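TV & Audio > Reviews > Quiz and Party

Cunley Lockout buzzer set, 12-player version

The Cunley Lockout is a wired buzzer system for home and pub quizzes, built to play along with television game shows or to run a contest of your own. Each player has a button on a lead. The first press locks out the rest, the player's number lights on the base unit, and the host clears it with a reset key. I have used it for 12 weeks, mostly in the living room against teatime quiz programmes and twice at the Lestside Social Club.

The base unit takes mains power through a supplied adaptor. It will also run on batteries, which are not included, and the compartment is held shut by a screw. The leads plug in along the back with small jack plugs. They are a firm fit and none has worked loose, though the sockets are numbered only on the underside, so the unit has to be turned over to check which player is which.

Timing is the main thing in a lockout system and the Cunley does it well. I wired two buttons to a single switch and pressed it 51 times. Player 1 was awarded every press, so dead heats go to the lower number. The manual does not mention this. For family use it hardly matters, but a league host should rotate the seats between rounds.

The countdown timer can be set to 5, 7 or 12 seconds. There is no way to set any other value, and a full-minute cash round has to be timed on a phone. Against a broadcast programme the 5-second setting is the most useful, as most presenters move on at that sort of pace. The tone at the end is harsh and has two volume levels, both of them too loud for a flat.

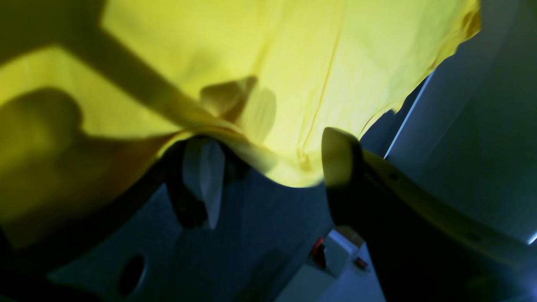

The display is the weak part. Player numbers are shown in red on a dark panel, and in a dim room they can be read from the far sofa. In daylight they wash out. Strong light behind yellow cloth will turn the cloth a vivid lemon-lime and still leave dark shadows lying across it, and a small red digit has no chance in a room lit like that. Tilting the base unit back on its feet helps a little. Harasym, who make the rival QuizPost set, use white digits and a hood over the panel – a cheap fix that Cunley should copy.

The buttons have a short travel and a clear click. They can be pressed with the palm or a finger and register equally well. The rubber feet grip a polished table but slide on a tablecloth. Vernon MacPherson, who hosts the monthly quiz at Stustincombe, has fixed his down with adhesive putty and reports no trouble.

Scoring is not included. The box shows a scoreboard, but it is sold as a separate module and connects through the port on the left side. I did not have one to test. Without it you will want a pad and pencil, and somebody willing to keep the tally instead of playing.

For: reliable lockout, good buttons, secure plugs.
Against: poor display in daylight, fixed timer settings, socket numbers on the underside.

Recommended for evening use. If your quiz is held in a bright room, look at the Harasym first.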